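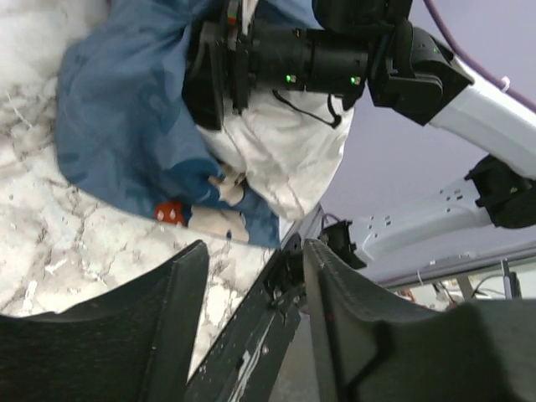
PERRIN SCHOOL, CLULLBERG CAMPUS
Lower School Faculty Meeting — Minutes

Date: August 29, 2023
Present: division head, grade leads K–4, learning support, library, front office
Apologies: music, grade 2 assistant

1. Minutes of the previous meeting
Approved with one correction. Item 4 should read "dismissal by the east door," not "west door."

2. Arrival and dismissal
The drop-off lane opens at the same time as last year. Cars may not wait in the bus bay. Grades K and 1 are walked to the lane by the class teacher; grades 2 to 4 leave from the gym. Late pickups are signed out at the front office and entered in Hullus before the end of the day. Paper slips will still be accepted until all families have set up their accounts.
Action: front office to send the lane map again.

3. Hullus attendance module
The module is live for all lower school classes. Attendance is to be entered in the first 35 minutes of the day. After that the entry locks and has to be changed by the office. Two known problems were noted:
— Students who move between reading groups show as absent from their home class.
— The substitute login does not display allergy notes.
Both have been reported. Until the second is fixed, printed allergy notes stay in the substitute folder in each room. The library asked whether its visits count as a class period in the system. They do not.

4. Budget
The lower school classroom materials line for the year is $900. Orders under $60 may be placed by grade leads without sign-off. Larger orders go to the division head with a quote attached. Shipping counts toward the limit. Grade 3 asked to carry over its unspent amount from last year; this is not possible under the current rules. Almost 100 library books were withdrawn over the summer due to wear, and replacements are paid for from the library line, not this one.

5. Early reading, kindergarten and grade 1

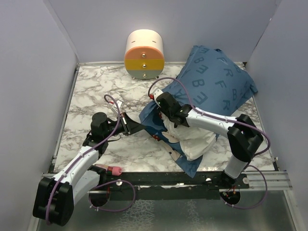 The Itudska phonics units start once the baseline checks are complete. Each unit has a short whole-class lesson followed by group work at three stations. Station A is letter tiles, station B is the listening set, and station C is finding capitals on printed objects. For station C, a fabric item works as well as a poster: on the blue pillow with the dark navy letters, capitals such as E, B, F and R can be read, and they come in repeated rows, so a student can be asked to find the next E after naming the first. E and F are to be taken together, as the baseline checks in past years show they are often confused. Lowercase forms are left to unit 3. Learning support asked that station C not be used as the only record of letter knowledge, and this was agreed.
Action: grade 1 lead to circulate the recording sheet.

6. Assessment calendar
Baseline checks in kindergarten are one-on-one and need cover in the room. Grades 2 to 4 take the reading screener in class. The second round is in January, after the first full week back. Results are entered by the class teacher. Grade 4 asked for the math screener to be moved so that it does not fall in the same week as reading. The division head will look at the room schedule and reply by email.

7. Other business
Recess duty swaps are to be written on the chart in the workroom. The laminator is out for repair. Field trip requests need the bus form as well as the permission letter.

Next meeting: library, same time. Items for the agenda to the front office.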